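How the resit became a second timetable

2018-02-08

The examination timetable at the Cornville Institute of Technology used to fit on one sheet. It listed the papers for each engineering branch, the hall, and the start time, and it was pinned up a month before the first paper. The current version runs to several sheets per branch, and most of the extra length is taken up by candidates who are sitting a paper again.

The cause is the credit scheme. Under the old rules a student who failed more than two papers repeated the year with everyone else. Under the present scheme a student carries failed papers forward and registers for them alongside the new ones. A fifth-semester candidate may therefore have five current papers and up to two from an earlier semester, and the earlier papers may belong to a syllabus that is no longer taught.

This creates a scheduling problem of a known type. Each paper is a point, and any two papers with a candidate in common are joined by a line. Joined papers can't share a session. With a single cohort the lines form tidy blocks, one per branch and semester, and the blocks hardly touch. Carried papers run lines between the blocks. A single candidate with an old mathematics paper is enough to keep that paper out of every session used by his or her present semester.

Cornville worked the timetable out by hand until two years ago. It now uses Nanurier, a scheduling package which takes the registration file and returns a draft. The software first places the papers with the most clashes, then fills in the rest, then tries exchanges between sessions to spread each candidate's papers out. A full run takes around 6 hours on the office machine and is normally left overnight.

The draft is only as good as the registration file. Students can change their registered papers until the closing date, and late changes are allowed on payment of a fee. Each late change adds or removes lines. In the October round the draft was run, checked and published, and had to be withdrawn when a batch of late entries from the mechanical branch produced clashes in two sessions. The revised version moved three papers. Candidates who had copied down the first version were told by notice board and by text message, and the institute accepted that neither method reaches everyone.

Zinitz Polytechnic, which shares some examiners with Cornville, takes a different approach. It holds carried papers in a separate block after the main session, with seven working days between the two. Clashes disappear almost entirely, as a candidate's current and carried papers are never in the same fortnight. The price is paid elsewhere. Halls are booked for longer, invigilators are needed for small sittings, and results for the main session wait until the second block has been marked, because the mark sheets are issued together.

Marking is the less visible half of the matter. A paper set under an old scheme needs an examiner who knows the old syllabus, and question banks for withdrawn subjects aren't refreshed.

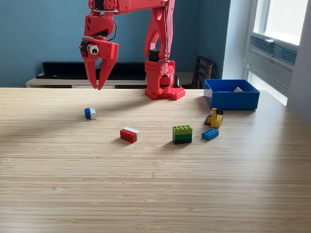

At Zinitz, the rule is that a withdrawn subject is examined for seven further sessions and then replaced by an equivalent from the new scheme. At Cornville the equivalent is offered at once, and the student may choose between the two. The choice has to be stated on the registration form, in a box that many leave blank. A blank box is read as the old subject.

Practical examinations follow their own calendar. They are held in the laboratories in batches, before the theory papers, and the batch lists are made by the departments and not by the examination office. Nanurier does not see them. A candidate with a carried practical can find that two batches fall on the same morning, and the remedy is a written request to the department to be moved to another batch. Requests have to be in before the first batch starts.

Both institutes are now looking at the Cattaneo method, in which the registration closing date is moved forward and late changes are limited to withdrawals. A withdrawal only removes lines, so a draft which was free of clashes stays free of them. Cornville intends to try it in one branch first. The forms for that branch have been reprinted with the scheme box at the top of the page, and registration opens under the new dates once the present round of results has been issued.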